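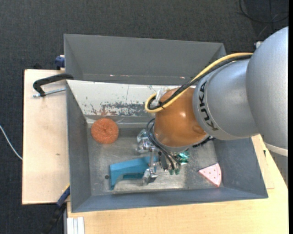 研究论文 | 物料存放与整理

本网站使用 Cookie 以改善浏览体验。继续浏览即视为您同意我们的 Cookie 政策。[接受] [管理设置]

17/02/2025 作者:Vilmos Hajdu、Erzsébet Bodnár、Csaba Szalai

4 斜壁敞口箱是否真的更好用

图1 敞口灰色金属箱。箱壁呈斜面,箱底磨损、光泽暗淡,箱内有一件蓝色物件。

4.1 问题的由来

前一节整理了敞口箱在散件存放中的几种常见用法。整理过程中我们反复碰到同一个说法:侧壁向外倾斜的箱子比直壁箱子更便于取放,因为倾斜的壁面会让物件自行滑向箱底中部,取件的一方不必去抠角落。这个说法在 Usport 的库房手册里有,在 Sárközi 的产品说明里也有,Stullbridge 的培训材料干脆把它列为选箱的首要依据。三处措辞相近,连“自动归中”这个词都一样,很难不让人怀疑它们抄自同一个源头。

我们没有找到那个源头。手册没有参考文献,产品说明引的是手册,培训材料则写“行业经验表明”。什么行业,谁的经验,均未交代。Bodnár 曾向三家分别去信询问,收到一封回信,内容是请她参阅产品说明。

一个说法流传很广,并不表示它有人验证过。本节想做的事情很有限:把“斜壁更好用”拆成几个可以分别检查的主张,看看每一个究竟站不站得住。我们事先并不认为它一定是错的。斜壁箱有些地方确实方便,后面会写到。但就目前所见的证据,它被赋予的好处远远超过它能证明的好处。

4.2 “归中”究竟指什么

先说词义。三份材料都使用“归中”,含义却不一致。库房手册指的是物件投入箱内之后最终停在哪里;产品说明指的是箱内存量减少以后,余下的物件会不会自己往中间靠;培训材料两种意思混着用,有时还拿它来形容箱子叠放时的对齐。后一种与取放毫无关系。

就第一种含义而言,斜壁的作用取决于投放的位置。物件若落在壁面上,确有可能沿壁下滑;若直接落在箱底,壁面的倾斜便无从发挥作用。图1中的箱子底面平展,侧壁斜出,这类箱子的斜面只在边缘起作用,底面该怎么散还是怎么散。手册里那幅示意图把箱子画成漏斗,底部收成很窄的一条,物件乖乖排成一列。我们在走访的库房里没有见过那样的箱子。用漏斗的道理去解释平底箱,是偷换了对象。

第二种含义更成问题。物件停稳以后,要再移动就需要外力。取走中间一件,旁边的件会不会补过来,要看它原先是否靠在被取走的那一件上。散件少的时候彼此不接触,取走一件对其他件没有任何影响。散件多的时候情况正好相反,压在一起的件互相卡住,斜壁提供的那点下滑趋势往往抵不过件与件之间的摩擦。所谓余件自行靠拢,只在一个相当窄的存量区间里才说得通,而三份材料没有一份提到存量。

我们在 Skamov 的库房里问过日常整理箱子的人。Bianka Oláh 的回答很干脆:“要它往中间走,我就把箱子端起来晃一下。直的也晃,斜的也晃。”她对两种箱子没有偏好,只抱怨斜壁的那种在架子上占地方。

4.3 箱口与箱底的差额

占地方这一点值得单独讨论。侧壁向外倾斜,箱口必然大于箱底。货架的格位是按箱口排的,能平放一层物件的面积却由箱底决定。两者之间的差额,就是为斜壁付出的代价。

产品说明只列箱口尺寸与容积,箱底尺寸须另行索取。容积倒是写得很醒目,可是容积里包含了斜壁上方那一圈空间,那里除非把箱子装得很满,否则用不上。而一旦装得很满,散件便堆在斜面上,稍有碰动就往下滑,把已经看准的那一件盖住。存放的好处和取件的好处在这里直接打架:要利用那圈空间,就得放弃视线清楚;要视线清楚,那圈空间就是空着的。

Deák 对此有不同看法。Andor Deák 在审读本节初稿时指出,斜出的壁面让箱口更开阔,伸进去取东西时不容易碰壁,差额换来的是进出的余地,不应全部记作损失。这个意见我们接受一部分。箱子较深时,开阔的箱口确有用处,从侧面斜着伸入时尤其如此。但箱子较浅时,直壁也不怎么妨碍进出,此时再谈余地就有些勉强。我们走访所见的敞口箱深浅不一,手册却对所有深度给出同一条建议。

还有一种辩护意见认为,斜壁箱空置时可以套叠,库房由此省下的空间足以抵消上架时的浪费。套叠的前提是箱子经常空置。在一间箱子长年装着东西的库房里,套叠能力再好也只是写在纸上的能力。Skamov 的箱子很少空,Oláh 说她上一次把它们套起来还是九月搬库的时候。

4.4 角落里的物件

“不必抠角落”是三份材料中最有说服力的一句,也是最容易引起共鸣的一句。凡是在箱子里找过小件的人都知道,最后剩下的总在角上。问题在于,斜壁是不是消除了角落。

没有。壁面与底面相接的地方仍然有一道折线,两壁相接的地方也仍然有一道折线,三个面碰到一起,还是一个角。倾斜改变的是这个角的开口程度,对扁平的小件来说,开口大一些反倒容易贴上去。薄片、垫圈和折叠过的包装一旦滑到折线处,会有一边翘在斜面上,另一边抵着底面,看上去好拿,实际拿的时候往下一按便又滑平了。直壁箱里的同类物件多半靠墙立着,露出一条边可以捏。

我们不打算反过来主张直壁更好。对圆滚滚的件而言,斜壁大概是有帮助的,至少不会让它们在角上卡死。这里只想指出,“角落问题”随物件的形状而变,而三份材料把所有散件当作同一种东西来谈。按形状分箱是整理工作里最基本的一步,讨论箱形时反而把形状忘了,令人费解。

4.5 关于磨损的推论

三份材料中,培训材料还提出一个附带的论据:斜壁箱的箱底中部普遍磨得较重,由此可见物件确实集中在中部。Szalai 起初对这一点相当看重,认为它好歹是一个可以观察的事实。讨论之后我们一致认为,它不能当作证据。

箱底磨损是很常见的,图1中的箱底便是磨损而无光的样子。可是从一块磨旧的金属上看不出是什么磨的。物件的堆放会磨,取放时的刮碰会磨,清扫会磨,箱子在别处当过别的用途也会留下痕迹。四种来源叠在同一个面上,谁也分不开。况且底面本来就是承重面,无论壁是直是斜,磨损都会首先出现在那里。要让磨损成为论据,至少得有同样使用年限、存放同样物件的直壁箱作对照,培训材料没有给出任何对照。

更麻烦的是方向。假定箱底中部果真磨得最重,这既可以解释为物件自动聚到中部,也可以解释为使用者习惯把东西放在中部、又从中部取走。后一种解释不需要斜壁参与。习惯的力量在库房里向来被低估,很多归功于器具的秩序,说到底是人的手养成的。

4.6 一次小规模的核对

为了不只停留在推理上,我们在 Skamov 做了一次核对。规模很小,本来也没有打算拿它当结论使用。参与核对的箱子共19只,斜壁与直壁混合,均为库房里正在使用的敞口箱,没有为核对另行购置。物件取自库房存货,按扁平、块状和柱状三类分别投放。投放由 Oláh 完成,记录由 Szalai 负责,Hajdu 事先不知道哪一条记录来自哪一类箱子,由他判定停放位置是否属于中部。

全部投放共800次。中部的界定采用最宽松的标准,即物件没有任何部分接触壁面。标准之所以定得宽松,是为了照顾“归中”说:假如连这样的标准都拉不开差距,更严的标准就不必试了。

核对的结果不利于该说法。块状件在两类箱子里的停放位置看不出可靠的差别。柱状件在斜壁箱里较少停在角上,这与我们的预期相符,但它们也并未停在中部,多数滚到了对面的壁脚。扁平件在斜壁箱里反而更常搭在折线上,与4.4节所述一致。三类件合并来看,优势与劣势大体相抵,剩下的差别小到换一个人投放就可能消失。

必须说明这次核对的不足。投放者只有一人,动作难免带有个人习惯。箱子新旧不一,底面光滑程度各异。投放高度统一为300毫米,实际工作中却时高时低。此外,核对只涉及停放位置,没有测量取件所需的时间,因此对“斜壁省时”这一更强的主张,我们既没有证实也没有推翻。任何人若引用这里的结果来说明斜壁箱无用,便犯了和手册相同的错误。

另有5次投放因物件弹出箱外而作废,不计入上述总数。弹出的都是块状件,两类箱子都有,我们没有从中看出规律。

4.7 颜色与视线

讨论箱形时,还有一个因素几乎总被忽略,就是看不看得见。物件在哪里固然重要,能不能一眼看到它也同样重要。灰色箱子里放一件蓝色的东西,颜色的差别本身就足以让人注意到它,与壁是否倾斜没有多大关系。反过来,灰色金属件放进灰色金属箱,即使端端正正停在中央,也可能要多看一会儿。

产品说明里的照片用的全是颜色鲜明的样品,背景是浅灰的箱底,看着当然整齐。读者很容易把这种整齐归到箱子名下。我们建议今后比较箱形时,至少让物件与箱底的颜色接近一次,再让它们相差较大一次。若是两种情况下结论不同,那么先前归给箱形的好处,有一部分就应当还给颜色。

反光也属于同类问题。新的金属底面会反光,磨旧以后反而不那么晃眼。Oláh 更愿意用旧箱子,她说新箱子里的小件“亮成一片”。这是一个人的感受,我们没有加以测量,但它至少提醒我们,箱子的好用与否会随年头变化。手册把箱子当作永远崭新的东西来写,连清洁也只用半行带过。

库房的灯光又会把事情弄得更复杂。斜面朝上,直面朝旁,两者承接顶灯的方式不同,斜壁箱的壁面可能显得亮一些。这对视线是帮助还是干扰,我们见过相反的意见,双方都说得很肯定。没有照度记录,这类争论不会有结果。

4.8 整理的顺序比箱形更值得先问

走访期间,我们还留意到一件与箱形无关的事。几间库房里,同一种敞口箱的使用状况相差极大。有的箱子只放一类东西,取完补齐;有的箱子什么都往里扔,线头、标签、退回来的旧件混在一处。后一类箱子无论壁面怎样倾斜都不会好用。问起缘由,得到的答复往往是“先放着,回头再分”。

“先放着”的箱子有一个共同点,就是没有人规定它什么时候该清空。Usport 手册用了整整一章讲选箱,讲清空的只有一句话,大意是应当定期进行。定期是多久,由谁来做,清出来的东西去哪里,一概没有。与其为壁面的角度争论,不如先把这句话补完。我们也承认,清空制度的好处同样缺少测量,眼下只能说它比箱形更有理由被测量。

Sárközi 的一位销售代表在电话中向我们表示,客户换用斜壁箱之后,库房普遍变得整洁。我们相信他说的现象,不相信他给的解释。换箱意味着把所有旧箱子倒空,把里面的东西重新分过一遍,再放进新箱子。经过这样一次彻底的整理,换成什么箱子都会显得整洁。要区分两者,可以找一间库房,把东西全部倒出来重新分类,然后装回原来的箱子。我们询问过他是否愿意安排这样的比较,他说会转告同事。截至定稿,没有下文。

4.9 暂时可以说的

就现有材料,我们认为以下几点可以成立。斜壁箱的箱口较箱底开阔,箱子较深时有利于伸入取件,空置时便于套叠,代价是格位利用率下降。柱状件在斜壁箱中较少卡在角上。至于“自动归中”,它在平底箱中缺少依据,我们小规模的核对也没有看到支持它的迹象。箱底的磨损不能用来证明物件如何分布。

不能成立的,是把斜壁列为选箱的首要依据。在物件形状、存量、箱深和清空频率都没有交代的情况下,单凭壁面倾斜与否来判断一只箱子好不好用,依据实在太薄。Deák 仍然认为本节对箱口余地的评价偏低,这一分歧在作者与审读者之间没有消除,照录于此。

下一节转入带盖箱与隔板箱。隔板的情况有所不同,它直接限制了物件的位置,效果比较容易核实,不过产品说明对它的描述也有夸大之处,尤其是关于隔板可以随意增减的部分。我们在 Skamov 试着挪动过几块,其中一块至今没能装回去。

致谢:感谢 Bianka Oláh 承担投放工作并提出多处修改意见,感谢 Andor Deák 审读初稿。文中错漏由作者负责。

联系编辑部 | 投稿须知 | 版权所有,未经许可不得转载 | 返回顶部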